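Nuevas normas de uso de la cocina compartida de la Residencia Belar

La Dirección de la Residencia Belar informa a todas las personas residentes de que, desde el mes de enero, se encuentra en vigor la versión revisada de las normas de uso de la cocina compartida de la planta baja. El texto íntegro puede consultarse en recepción y en el tablón de la sala Cestari.

La revisión responde a las observaciones recogidas en la encuesta interna de convivencia, en la que participaron 19 residentes. La petición más repetida se refería a la falta de superficie libre para preparar alimentos en las horas de mayor uso.

En consecuencia, los electrodomésticos de uso común permanecerán en la encimera principal, mientras que los de propiedad particular deberán guardarse en los armarios asignados a cada habitación. Las tablas de cortar se dejarán limpias y secas al terminar. Los alimentos secos – cereales, legumbres, infusiones – se conservarán en recipientes cerrados, alineados junto a la pared. No se depositarán paños sobre los aparatos de calor mientras estén en funcionamiento ni hasta que se hayan enfriado por completo.
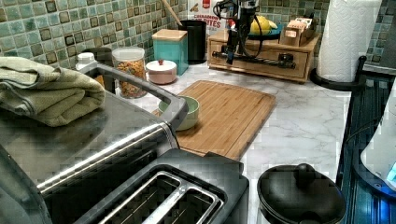
Encimera de la cocina, con el horno tostador, la tostadora de dos ranuras y la tabla de bambú.

Los recipientes que no lleven el número de habitación se trasladarán al estante de objetos sin identificar, donde se conservarán durante siete días. Transcurrido ese plazo, la Residencia podrá disponer de ellos.

Las propuestas relativas al equipamiento pueden dirigirse por escrito a Pouran Kazemi, responsable de Servicios Comunes, en el despacho contiguo a la recepción o mediante el buzón de la entrada.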